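Kitting cell procurement

Kitting cell procurement is the planning, budgeting and purchase of equipment for automated kitting, the step where loose parts are collected into a tray or bag before assembly. Term mostly used by small electronics shops. Larger plants tend to fold it into the line budget and it doesn't get its own name.

Background

Kitting was done by hand at most small shops for a long time, and still is at many. A person walks the shelves with a list. Interest in two-arm table cells came later, as the arms got cheaper and fit on a normal bench. Early buyers mostly priced the arms and forgot the rest - bins, trays, fixtures, grippers, the table itself.

Scope of a purchase

A typical request covers the arms, grippers, controller, cameras, table, part bins, output trays, cabling, spare fingers and training hours. Safety review is sometimes listed apart. Software licenses are yearly in most quotes and should go under running costs, not capital, though the two get mixed up often.

Wired parts are the main cost driver. Boards are stiff and sit flat. Harnesses bend, tangle and catch on the gripper, so more trial time is needed, and trial time is what suppliers undercount. Buyers are advised to send real harnesses to the supplier before the quote, not drawings.

Layout

Bins go at the sides, one part family per bin, with the output tray within reach of both arms. Color is up to the buyer. Plain bins are cheap and are usually bought locally, the arm supplier's own bins cost more and are the same size.
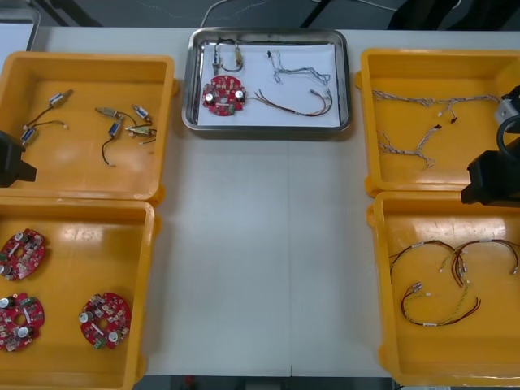
Two-arm kitting table, yellow bins at the sides and a paper-lined steel tray between them. The tray is partly filled: circuit board, wired parts, harnesses.

Glossy bins can give the vision system trouble from reflections. Matte inserts are a common late add-on and should be in the first budget. Same goes for tray liners, which are used up and reordered.

Example: Holtell

The Holtell workshop, a maker of small control units, planned a cell for kits of round boards and harnesses. The plan was written by Aurelia Tudose, production lead, with costs checked by Oana Moldovan. Quotes were taken from Erneo and Isov. Erneo was cheaper on the arms, Isov included the table and 60 hours of on-site setup.

Bins, trays, liners and table fixtures came to 3,692 dollars, a line missing from the first draft entirely. Tudose's revised plan also raised setup time from 35 to 39 hours for boards alone, with harnesses quoted seperately. Isov was picked in July. The Erneo quote was kept on file for a second cell, not yet funded.

Moldovan's note on the plan recommended holding back part of the payment until the harness trial was signed off. Both suppliers agreed to this in writing.

Leasing

Some shops lease. Owino, a leasing firm, offers arms and controller only - bins, trays and gripper fingers stay with the buyer. Lease terms need checking for who pays when a finger breaks, and for return condition of the cables. Buyout price at end of term varies a lot.

Common budgeting errors

Leaving out spares. Counting labor savings from the first day, when the hand kitting station normaly has to stay open through the trial. Floor cable covers. Pricing one tray when the line needs a full set in rotation. Forgetting that a new harness type means more setup hours, billed again.

See also

Bin picking
Wire harness
Total cost of ownership
Equipment lease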